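About Midura

Hi, I'm Noreen Swati, and I run Midura – a small company that collects examples for robots that learn by copying people.

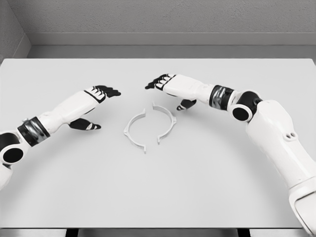
What we do all day

Mostly we put two robot hands in front of a table and show them how to do things, over and over. A lot of it happens in simulation. The task we get asked about most is our ring job: two white plastic halves lie flat on the table, and the hands have to pick them up, line up the little tabs and bring the halves together. Sounds easy, right? Try it wearing somebody else's fingers!

One try, start to finish, is what we call an episode. A set for one task is usually 2000 episodes, and we move the parts a bit before each one so the robot can't just memorize a single layout. We keep the fumbles too (labeled as fumbles), and our customers love us for it.

Who we are

There are eight of us now. Mal-soon Seol leads the operators and has the steadiest hands I've ever seen. Régis Perrin builds the simulated tasks and argues with me over how slippery plastic should be. Colette Collet watches every batch before it ships and sends back plenty of mine, thank you very much.

I started out alone, in a spare room, with 50 recordings of a cup being moved. I sent them to Séverine Lebrun at Cernach and she wrote back asking for one more, done left-handed. So our first order was 51 episodes, and I did the last one on a Sunday in my socks.

Come and try it

We open the doors to visitors every November, and you can have a go at the controls yourself. Drop us a line if you'd like a spot – they do go fast.

14 shares
3 comments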